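Flirard vs Jastano hand-held gripper for thin plastic, which one are you keeping?

slotwise
June
We have had both hand-helds in the shop for 3 weeks and have to send one back. Same job for both: pick up thin plastic bags, hold them, let go over a bin. The wrist camera is a Hendura on each one and both log to the same Kerr controller, so the only real difference is the gripping end. The Flirard has the rubbery rim around an oval opening. The Jastano has two flat fingers with pads.

I ran 839 picks in total, split close to even. Misses were 114 for the pair. Most of those were the Jastano, on bags lying flat on a hard surface. The fingers push the bag along before they close. On crumpled bags I could not tell the two apart.

Leaning toward the Flirard. Anyone have a reason not to?

backlash_bob
How did you count a miss? If the bag came up and then slipped, is that a miss or a drop? We had two people logging the same session last year and their numbers did not match at all until we wrote it down.

slotwise
Miss = nothing in the gripper when you lift. Drops went in a separate column and I have not added them up yet. There were more drops on the Flirard than I expected, mostly with bags that had a handle hanging down.

padfoot_eng
I would keep the Jastano. You are testing one material. The rim on the Flirard is fine for bags and cloth, but try a pen or a thin box in it. You end up fishing around for the right angle. With flat fingers you know where the contact is, and so does whoever has to train on the data afterward. I also don't like that the held item goes down into the opening. The camera loses the bottom half of it.

slotwise
The camera thing is fair. With the Hendura mounted where it is, I can see the upper part of the bag and the rim, and the part below the rim is gone. For bags I don't care much. For anything with a shape I would.

torque_tea
Disagree with padfoot on the camera. On the Jastano the fingers themselves cover a good part of the item once they close, so you lose the middle and keep the two ends. Neither one gives you the whole object. Add a second camera if you need it.

padfoot_eng
A second camera means a second cable and another sync problem. Kerr handles 2 video streams on paper. On ours it drops frames when both are at full rate.

torque_tea
What firmware? Ours did that until we lowered the rate on one stream. Not great, but it runs all day.

padfoot_eng
Whatever it shipped with. I will check when I'm back at the bench.

kneejoint
Something that matters more than either of these – weight. After an hour with the Flirard my picks get sloppy. The body is wide and it sits forward of your hand. I would throw out everything logged after the first hour, or at least compare it with the early picks before you decide. If you did all the Flirard runs in the morning and the Jastano in the afternoon, your misses might be your arm.

slotwise
That is close to what I did, unfortunately. Flirard first on most days. I can redo a short set in the other order.

backlash_bob
Do that before you send anything back. Also wipe the rim. Ours picked up dust and got slick, and we blamed the bags.

kneejoint
Second the wiping. What lens is on the Hendura? I am trying to work out if the wide one is worth it. The standard one cuts off everything past the item, and I want more of the room for position tracking.

slotwise
Wide one. It bends a lot toward the corners and you get a dark circle around everything, so you need a proper calibration. You do get plenty of background. Ceiling lights, shelves and whoever is nearby all end up in it. For tracking I like the ceiling best, lots of straight edges. The bag gets big in the middle and hides a fair amount, though.

padfoot_eng
Do you have a frame with a bag in the Flirard? I would like to see how much is visible above the rim before I argue any more.

slotwise
Wide lens, bag pinched in the oval opening. The creases read well enough, and you can see where it goes down past the rim.

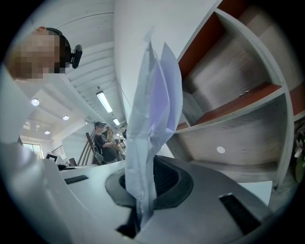
GRIPPERS AND HAND TOOLS

padfoot_eng
OK, more of the bag is showing than I expected. I still would not want a small box in there. If the redo comes out the same I would stop arguing for bags only.

kneejoint
Good amount of ceiling and shelving for tracking. I'll order the wide lens. Post the drop column when you have it.

slotwise
Will do. Starting with the Jastano this time.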